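Well, January's appeal for old computers went better than I dared hope! We've had 11 through the door at Plimeslow, and Ieuan Rees has been wiping hard drives most evenings (bless him).
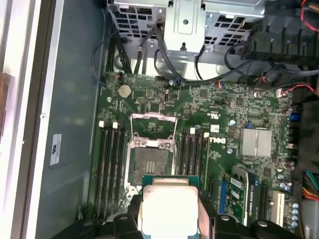
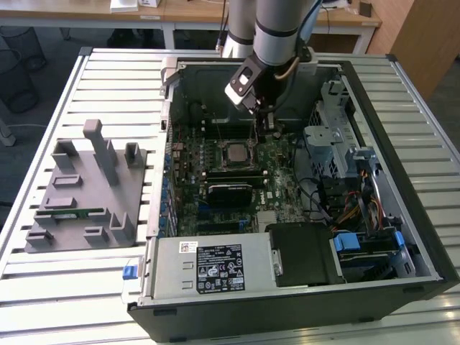 A desktop tower with its side off.

If you've one gathering dust in the loft, do bring it along, with the power lead if you can find it. Keyboards we've got plenty of, thanks. Laptops are most wanted, for the homework club over in Zatbridge. Ring Yatziri first if it's a big load.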